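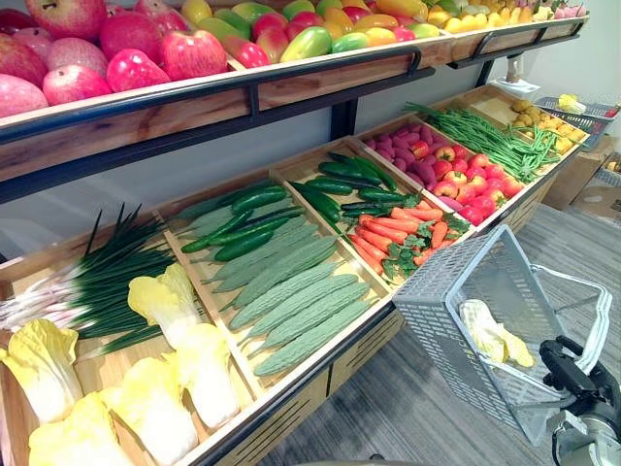 ¿Conviene comprar la fruta y la verdura a granel o envasada?

A granel, casi siempre: se compra la cantidad que hace falta, se ve cada pieza por todos los lados y se tira menos comida en casa.

Última actualización: julio
Tiempo de lectura: 5 minutos

Vivo cerca de la plaza de Sornero, donde hay dos sitios para comprar verdura. Uno es la frutería Wróbel, que ocupa un local estrecho con cajones de madera inclinados hacia el cliente. El otro es el supermercado Bekley, que reformó su sección de frescos el invierno pasado y quitó la mitad de los expositores para poner neveras con bandejas. Compro en los dos. Desde la reforma compro bastante menos verdura en el segundo, y quiero explicar por qué me parece que la reforma fue un error.

Empiezo por la cantidad. En casa somos dos. Una receta de sopa me pide una zanahoria, dos si son delgadas. En Bekley las zanahorias vienen ahora en bolsa de kilo. La bolsa sale barata y por eso la compra todo el mundo, pero las últimas zanahorias acaban blandas en el cajón de la nevera, o germinadas, o las dos cosas. Lo mismo pasa con los pimientos de tres en tres, uno de cada color, aunque el verde sea el único que uno quería. El precio por kilo de la etiqueta está calculado sobre lo que se paga en caja. El mío habría que calcularlo sobre lo que se come.

Durante 10 semanas apunté lo que tiraba. Usé una libreta pegada a la puerta de la nevera y un peso de cocina, y procuré comprar como siempre, sin esmerarme. De las piezas de fruta y verdura que fueron a la basura, 84 venían de una bolsa, una malla o una bandeja cerrada. Cinco las había escogido yo sueltas. Sé que una libreta en una cocina no demuestra nada sobre las cocinas de los demás, y también que compro más envasado cuando voy con prisa, que es cuando peor compro. Aun así, la diferencia me pareció lo bastante grande como para cambiar de costumbre.

Lo segundo es ver lo que se compra. Un mango puede tener verde, amarillo y rojo a la vez y el color dice muy poco sobre su punto. Hay que cogerlo y apretar un poco junto al tallo. En una bandeja tapada con plástico se ve la cara que el envasador puso hacia arriba. Con los tomates es peor, porque la humedad se queda dentro y el que está tocado toca al de al lado. Quien compra cuatro melocotones para la semana quiere uno para hoy y tres para después, y ninguna bandeja viene preparada así: todos maduran el mismo día.

A esto se responde con la higiene. Se dice que la fruta suelta la manosea todo el mundo. Es cierto que la manosea bastante gente. También es cierto que la fruta hay que lavarla venga de donde venga, y que antes de llegar a la bandeja ha pasado por unas cuantas manos y por unas cuantas cintas. El plástico da una impresión de limpieza que anima a saltarse el grifo, y eso me preocupa más que los dedos del vecino. Lo que sí pediría a las tiendas es que pusieran guantes o pinzas a la vista y que las bolsas de papel no estuvieran siempre en la otra punta del pasillo.

Hay excepciones, y no me cuesta admitirlas. Las frambuesas sueltas son una mala idea. Las espinacas tiernas y los brotes se estropean en un cajón abierto antes del mediodía. Las setas admiten discusión. A quien le duelen las manos o ve mal le resulta más cómodo coger un paquete con el peso y el precio puestos, y debería poder hacerlo. No defiendo que se prohíba la bandeja. Defiendo que la zanahoria, la patata, la manzana, el pepino y la cebolla estén siempre también sueltos, a un precio que no castigue al que se lleva dos.

Porque el castigo existe. En Bekley la manzana suelta cuesta bastante más por kilo que la misma manzana en bolsa. Pregunté y me dijeron que el granel da más trabajo: hay que reponer, retirar lo golpeado, vigilar las balanzas. Lo creo. Pero la bolsa también tiene su trabajo, solo que se hace en una nave y no lo ve el cliente. Y la merma que la tienda se ahorra con la bolsa se traslada a las casas, donde nadie la contabiliza. Yo la tuve que apuntar en una libreta para enterarme.

El mueble importa más de lo que parece. Los cajones inclinados, con separadores altos, permiten ver el fondo y coger una pieza sin que rueden las demás. Dos alturas bastan: arriba la fruta, que pesa menos en la cesta y se coge con una mano; abajo lo largo y lo voluminoso, las coles chinas, las cebolletas con todas sus hojas, las zanahorias con su manojo. Una barandilla en el borde de la balda superior evita que las manzanas acaben en el suelo. Es un sistema sencillo y viejo. Lo he visto funcionar en mercados donde no hay ni una nevera. En Wróbel los cajones los vacían al cerrar y les pasan un trapo, y al día siguiente se vuelven a llenar a medias, nunca hasta arriba. Ese llenar a medias me parece una de las claves, y va contra lo que hacen las cadenas.

Las cadenas quieren abundancia. Hay una idea muy extendida de que un montón alto vende y un montón bajo espanta, y que a última hora de la tarde el expositor debe parecer el de las nueve de la mañana. Mantener ese aspecto sale caro. Lo de abajo soporta el peso de lo de arriba, se golpea, y cuando llega su turno ya no lo quiere nadie. En mi opinión un cliente adulto entiende que a las ocho de la tarde queden pocos pepinos. Yo prefiero ver tres pepinos buenos y volver a casa con uno.

Otra cosa que se pierde con la bandeja es la verdura entera. Una cebolleta con las hojas puestas da para dos platos: el blanco para el sofrito, el verde picado encima del arroz o en una tortilla. Recortada y metida en una funda da para uno. La zanahoria con hojas informa de su edad mejor que cualquier fecha impresa; si las hojas están mustias, lleva días arrancada. Al llegar a casa conviene cortarlas, porque le siguen sacando agua a la raíz, pero en la tienda hacen un servicio. De la col china se aprovecha todo si se compra entera, y las hojas de fuera, que son las que el envasador retira, son las que mejor aguantan un caldo.

También se pierde variedad, aunque tardé en darme cuenta. El melón amargo, por ejemplo, lo conocí en un cajón. Estaba al lado de los pepinos, con aquella piel llena de bultos, y compré uno porque podía comprar uno. Lo corté, le quité las semillas, lo dejé un rato con sal y lo salteé con huevo. Me gustó a medias la primera vez y del todo la tercera. Si me lo hubieran vendido en paquetes de cuatro no lo habría probado nunca. El granel deja equivocarse por poco dinero, y así es como la gente aprende a cocinar cosas nuevas. Cuando una tienda pasa todo a bandejas, lo primero que desaparece es lo que se vendía de uno en uno.

Añado una recomendación que parece menor: ir con cesta y dejar el carro. La cesta pesa, y ese peso avisa. Con carro compro por lo que cabe y con cesta compro por lo que voy a comer, o al menos me acerco. Además, la fruta sufre menos si se coloca con un poco de orden, lo duro debajo y lo blando encima — cosa que en un carro hondo casi nadie hace porque hay que doblarse. En Bekley retiraron la mitad de las cestas con la reforma. Supongo que alguien hizo la cuenta.

Hay ejemplos de que se puede hacer de otra manera en un local grande. El mercado cubierto de Hendside, donde pasé unos días en primavera, tiene cinco puestos de verdura y en todos se vende por piezas si uno lo pide. Las balanzas están del lado del cliente. Las etiquetas ponen el precio por kilo y, debajo, lo que cuesta más o menos una pieza mediana, y esto último ayuda mucho a quien no sabe si un calabacín son doscientos gramos o cuatrocientos. Los precios no eran mejores que aquí. La cola avanzaba despacio, eso también hay que decirlo, y al que tenga media hora para comer no le servirá de nada mi entusiasmo.

El tiempo es el argumento serio a favor de la bandeja, mucho más que la higiene. Escoger, embolsar y pesar lleva unos minutos, y quien sale tarde del trabajo no los tiene. A mí me ayudó partir la compra. Lo seco y lo pesado lo compro una vez al mes. La verdura la compro poca y a menudo, de camino a casa, con una lista corta de lo que se va a cocinar en los próximos dos o tres días. No todo el mundo tiene una frutería de camino, y en los barrios donde solo hay un supermercado la decisión de cómo se vende la zanahoria la toma el supermercado por todos. Por eso me parece que hay que pedirlo, en el mostrador o por escrito, aunque dé pereza.

Yo escribí a Bekley. Me contestaron que toman nota y que valoran mi opinión. Hace un par de semanas volvieron a poner patatas sueltas en un cajón junto a la entrada, sin cartel y sin bolsas cerca. Me llevé tres.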